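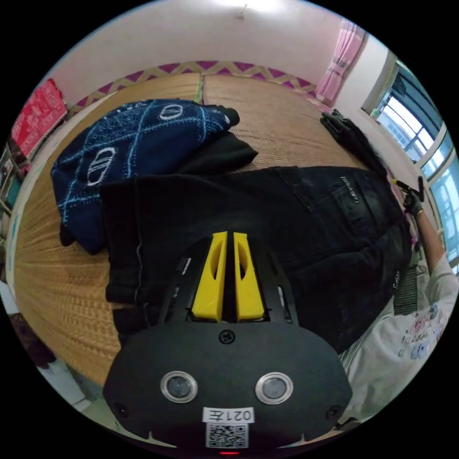 Utness Woven Straw Bed Mat, Two-Panel: Long-Term Review

Category: Bedding, summer
Tested: one season on a spare bed, then one month on the main bed

Straw mats are a simple product and most of the reviews of them are short. They say the mat is cool, or that it is scratchy, and stop there. I have owned three in the last several years and the differences between them were large enough to be worth writing down. The Utness is the current one. The previous two were a Clerness folding mat and an unbranded roll bought at a market.

Construction

The Utness is a natural tan mat with a fine rib. It comes in two panels joined by a seam, and the seam is darker than the weave on either side of it. The edges are bound in cotton tape. The underside has no backing and no anti-slip dots. Utness also sells a backed version, which I have not tried.

The rib is the main thing to look at when buying. On the market roll it was coarse enough to leave marks on the forearm after a night. On the Clerness it was finer, but the strands were uneven in thickness and the thick ones stood proud of the surface. The Utness is consistent across both panels. I ran a pair of old tights over the whole surface on the first day, as a snag test, and found two loose ends, both close to the binding. I trimmed them with nail scissors and they have not come back.

Size and fit

Mine is the full-size mat. It covers the sleeping surface of a standard full mattress and stops short of the sides, so there is no overhang to fold. This is correct for a straw mat. Anything that bends over the mattress edge every night will crack along that line, and the market roll did so within six weeks.

Rolled for storage, the mat takes up 34 centimeters of shelf depth with the panels folded together first. The folding instructions are printed on the packing sleeve and should be followed: fold at the seam, face inward, then roll from the foot end. Rolling it open and unfolded is possible but puts a twist in the seam.

Preparation

New mats shed dust. The leaflet asks for a wipe with a well-wrung cloth, in the direction of the rib, followed by drying in shade. I did this twice on each side. The first cloth came away brown, the second slightly yellow. There is a smell of dry grass on opening. It was noticeable for the first week with the bedroom door shut and is now only there in humid weather.

Do not put the mat in direct sun to speed this up. I did that with the Clerness and it went brittle at the corners.

In use

Temperature. The mat feels cooler than a cotton sheet on contact and stays that way for the first part of the night. After that the difference is smaller. The larger benefit is air movement under the body, which a sheet does not give. Our bedroom humidity sits near the top of what is comfortable in summer, with the hygrometer reading 70 percent on several nights, and on those nights I slept better on the mat than off it. Below that I would not have strong feelings either way.

Slip. On a bare mattress with a knit cover, the mat creeps toward the foot of the bed. Over a cotton fitted sheet it stays put. I now always use the sheet.

Noise. A faint rustle on turning over, quieter than the Clerness.

Seam. I expected to feel it and mostly do not. A single sleeper who lies in the middle of the bed will be on top of it and should consider the one-piece mat.

Daytime use

Beds are also tables, at least in this house. Laundry gets sorted on the mat, suitcases get packed on it, and I wanted to know whether that would damage it. Soft things are fine. A folded blanket can sit on it all day and leaves no impression. Jeans are the item to watch, for two reasons. Rivets and zipper pulls will catch the rib if the jeans are dragged across, so lift them. Dark dye is the other one. I left a new pair of black jeans, slightly damp at the waistband, on the mat overnight in February and found a gray smudge the next morning. It came out of the surface with a cloth and diluted white vinegar, though a trace is still visible down between the ribs if you know where it is. Fully dry denim has left no mark.

The firm, flat surface is good for folding clothes. Pant legs can be smoothed out against it in a way that does not work on a soft comforter, and shirts square up quickly. I had not bought it for that, but it is now the reason the mat stays on the spare bed outside the summer months.

Hard-sided luggage should not go on it. The wheels of a carry-on pressed two dents into one panel, and they relaxed only partly after wiping and drying.

Cleaning

Weekly: vacuum with the soft brush, along the rib. Monthly: the wrung cloth. Spills should be blotted at once. Talcum powder lifts greasy spots well if left on for an hour. The mat cannot be machine washed or soaked, and the binding tape will shrink before the straw does if you try.

Compared with the others

Clerness folding mat: cheaper, lighter, easier to store flat behind a wardrobe. Uneven strands and weak corners. Acceptable for camping.

Urrutia bamboo tile mat: borrowed for a week. Colder on contact than any straw mat and very easy to wipe down. It pinches skin and hair between the tiles and it is heavy. I returned it early.

Prormont paper-fiber mat: seen in a store only. Very smooth, soft to the hand, with a printed pattern. I would want to know how it handles sweat before paying the asking price.

Faults

The binding on one short side was stitched slightly off line, and the tape there is narrower than elsewhere. It has held. The leaflet gives the care instructions in very small type and says nothing at all about dye transfer. There is no storage bag, only the sleeve, and it tears on the second use. An old pillowcase with the end cut open does the same job.

Verdict

Recommended for warm, humid bedrooms and for two sleepers. Buy the one-piece version if you sleep in the center. Use it over a fitted sheet, and keep damp dark denim off it.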